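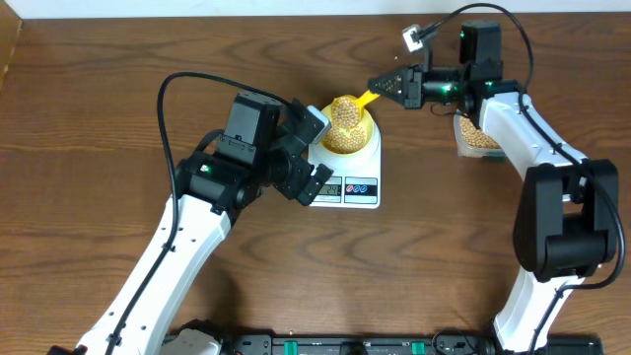
黄豆称量小套装（厨房秤＋黄碗＋黄勺）

Tomance 杂货铺 / 厨房 / 称量
售价：37 元
发货：Plindville 仓
页面更新：2021年8月14日

先说说我怎么会卖起这个来的。我自己每天早上打豆浆，打了好几年，豆子一直是随手抓一把，结果今天稠得能立筷子，明天又稀得像刷锅水，家里人意见很大！后来我老老实实在料理台上摆了一台小秤，旁边放一只碗、一把勺，豆浆的味道总算稳定下来了。店里的熟客 Sorcha Brophy 来拿货时看见我这么用，问能不能照样给她配一份，我就配了，然后她妹妹也要，再然后就有了这个页面（哈哈，开店就是这么随便）。

套装里有什么

厨房秤一台，白色，型号 SF-400，正面有一小块液晶屏，按键红蓝两色，很好认。
黄色圆口碗一只，浅黄色，口比较大。
黄色量勺一把，带长柄。
豆子不包含在内哦，要豆子的请去“干货”那一栏另拍。

为什么碗和勺都配黄色？说实话没什么大道理，就是我喜欢。白秤上面坐一只黄碗，早上睡眼蒙眬地看过去心情会好一点。有朋友劝我换成透明的，我试摆了两天，又换回来了。

我自己的用法

秤放在平的地方，桌布、毛巾都先撤掉，空着开机，等数字归零。碗先放上去，再归零一次，这样碗的分量就不算在里面了。然后用勺子舀豆子，慢慢往碗里倒，倒的时候勺子抬高一点点，别碰到碗沿，一碰数字就乱跳。快到想要的克数时我会把手腕稍微抖一抖，让豆子几颗几颗地滚下去，这个动作我觉得特别解压！

要是倒多了也别急，捏几颗出来就好。黄豆这东西多两三颗少两三颗喝不出来，我称豆子从来不较真到最后一克。做点心就另说了，泡打粉那种东西我会老老实实盯着屏幕。
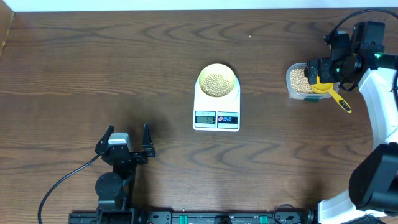 关于一次打多少豆子，常有人来问，我把自己的习惯写在这里。我一个人喝的时候，干豆子称 25 克，打出来偏清，配油条刚好。家里三个人都在，我就翻上三倍，水也跟着加。喜欢浓的请自己往上加，你的机器和我的机器肯定不一样，多试几回，把喜欢的数字写张小纸条贴在橱柜门里面，以后照着来就行。

称好的豆子我会直接在黄碗里挑一遍。碗口大，手指伸进去拨两下很方便，颜色发暗的、瘪掉的顺手拣走，再倒进盆里去洗、去泡。以前我是在漏盆里挑的，豆子老往孔里卡，挑得一肚子火。

这只碗平时不称豆子的时候也别闲着。我拿它装过蓝莓、装过剥好的蒜，还装过一堆不知道从哪件衣服上掉下来的纽扣……反正大小很顺手。

几个老问题，统一回一下

“能不能只买碗？”
可以，下单时选“单碗”。单碗和套装里的是同一批货，颜色一样。

“勺子一勺是多少克？”
这个我真没法给一个准数。舀得平和舀得冒尖差很多，黄豆和绿豆又不一样，所以才要秤嘛！把勺子当成搬豆子的工具就好，数字交给屏幕去看。

“秤上面能不能放大锅？”
不建议。锅一大就把屏幕挡住了，你得歪着脖子去看，我试过，很狼狈。用小碗分几次称，加起来就是了。

“数字一直跳，停不下来怎么办？”
先看桌面平不平，再看风扇是不是正对着吹，然后看看秤底下有没有压着豆子。最后这一条不要笑，来找我的人里面，真有翻过来一看底下躺着一颗豆子的（我本人也干过）。还不行就换电池，换了仍然跳，请直接联系我换货。

“能不能水洗？”
碗和勺用海绵轻轻洗，晾干再收。秤绝对不要放到水龙头底下！拿拧干的软布擦一擦就好，屏幕那一面更要当心。
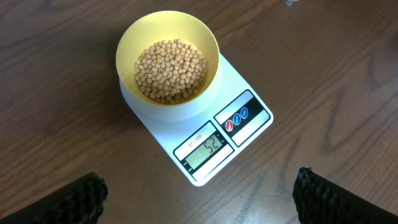

再讲讲摆放。我的料理台不大，所以秤我是长期摆在外面的，收进柜子里就懒得拿出来了，我太了解自己。秤靠里放，前面留一块地方给碗和豆罐，屏幕朝着自己，站着一低头就看得到数字。木桌面上摆白秤，豆子掉下来也显眼，随手就捡了。

买家怎么说

Rhodri Cadwaladr：给我爸买的，他七十多了，第一天嫌我多事，第二天开始称咖啡豆、称米、称他的茶叶，现在秤归他，碗归我妈。

Aoife Fitzgerald：颜色比我想的淡一些，看习惯了还挺喜欢。勺柄长，伸到罐子底下也舀得着，手不会弄得都是豆皮。扣一分是因为说明书字太小。

店主回：字小这事我认！现在每份里面多塞了一张我自己打的大字版，语气比较啰嗦，凑合看。

Fiachra Sheehan：一月份买的，基本天天用，主要是做豆腐。建议店家出个大一号的碗。

店主回：大碗在找了，找到的几款坐在秤上都会挡住数字，还得再找找。

发货和退换

下单后三天内寄出，Eston 和 Lyons 两个自提点也有现货，去之前麻烦留个言，我好让人给你留一份。秤会单独裹一层，碗扣着放，勺子塞在碗里面，收到后请先打开看一眼，碗沿有磕碰的拍张照片发给我，我补寄一只，旧的不用寄回来。

没用过的套装可以退，盒子拆了没关系，配件齐就行。已经装过豆子的碗请自己留着吧，我这边收回来也没办法再卖给别人了。

想搭着一起拍的话，我推荐带盖的豆罐，口要够大，勺子能平着进去。窄口罐看着秀气，舀豆子的时候会很想骂人。豆罐目前有大小两种，都在“储物”那一栏，和套装一起下单会装在同一个箱子里寄出。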